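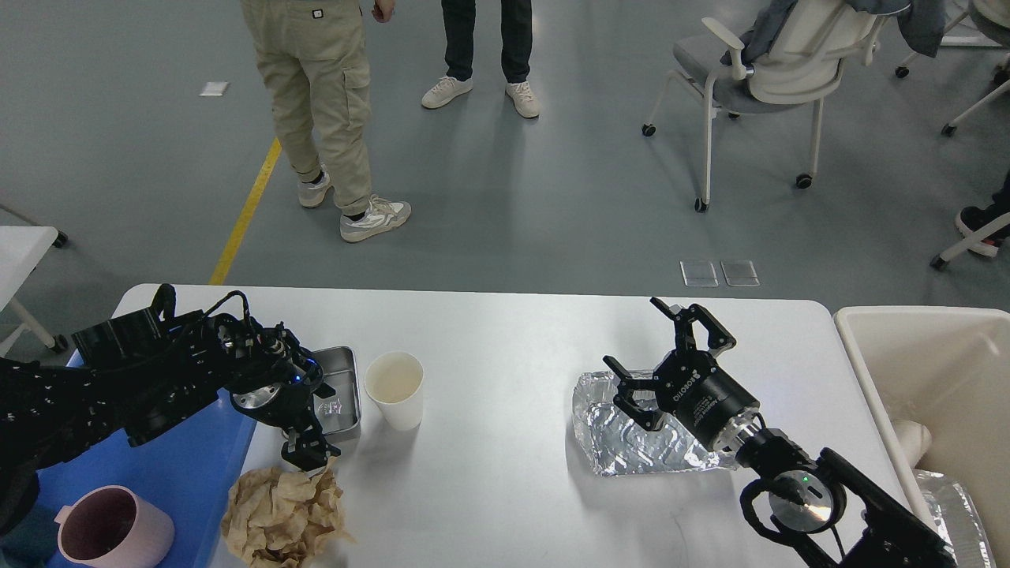

Ticket 2673 – Foil and paper cups landing in the wrong bin
Site: Clada, second floor break room
Category: Waste and recycling
Status: Solved, left open for comments

Original report

Our recycling pickup was refused again this month. The tag from Ruvico had two boxes ticked: "food on foil" and "paper cups mixed with paper." We switched to the new sorting setup in July and everybody seems keen on it, so I don't think people are being careless. I think the setup is confusing them. Can somebody help us work out where the stuff should go? I would love to get this right, we were so close last time!

Log

9:10 a.m. Picked this up. Great ticket, thank you for copying out the tag. I have been hoping for a foil question for ages. Asked for the wording on the bin labels.

9:40 a.m. Labels received. The big bin says "Metal and hard plastic." The tray says "Wash and return." There is a third label, "Paper," on the box under the counter. No label at all for trash, because the trash can is out in the hallway. That is a pretty big clue.

10:15 a.m. Went up and sorted one full load by hand on the table, gloves on. Most of it was fine. The problem items were:

Paper cups. These were nearly all in the paper box. Ruvico's sheet for our route says cups with a lining go in the trash, and ours are lined (tear one down the side and you can see the film peel away from the paper). A coffee stain makes no difference either way, they are not wanted.

Foil. The foil itself is welcome! What they don't want is cheese and sauce baked onto it. Lunch trays from Lorente come in foil and people were folding them shut with the leftovers inside, so you couldn't tell a clean one from a dirty one without opening it up.

Clear wrap. Turned up in everything. It is soft plastic, so it does not belong with the hard plastic. Trash for now.

Tan packing paper. Good news, this is fine in the paper box, crumpled or flat. Somebody had been throwing it out to be safe.

Mugs and reusable cups. Two plastic ones had gone into the big bin. Rescued both and put them in the tray for washing.

11:30 a.m. First fix. Moved the trash can in from the hallway and stood it beside the table. Made a label for it that says "Lined cups, clear wrap, food." Same size lettering as the others.

12:05 p.m. Watched the lunch rush. Cups are going in the right place now, which made my day. Foil still a mess. People open the big bin, see other foil in there, and drop theirs on top without checking it.

1:20 p.m. Second fix. Put a scraper and a roll of damp cloths next to the table and added a line to the bin label: "Foil: open, scrape, wipe, squash into a ball." The ball part matters. Ruvico's sheet says small loose pieces slip through their sorting screens, and a ball the size of a fist gets picked up. We save the little bits and wrap them into the next ball.

1:45 p.m. Quick test for anyone who isn't sure if a wrapper is foil: scrunch it in your hand and let go. If it stays scrunched, it's foil. If it springs back open, it's plastic with a shiny coat and goes in the trash. The chip bags all sprang back. Everyone had to try it twice.

3:30 p.m. Checked the bin again. 12 pieces of foil since the second fix, all wiped, only one still flat. Lovely work, second floor.

Follow-up from reporter

The scraper is a hit. One thing though, the new Stulteck lids don't fit over the trash can liner and keep popping off. Is that a separate ticket?

Reply

Yes please, open a new one and mention the liner size. My guess is that the liner is folded over too far at the rim – try a shorter fold of 5 inches or less before you swap anything.

Follow-up from reporter

Shorter fold worked, lid stays on. No new ticket needed. Waiting on the next pickup and will post what the tag says.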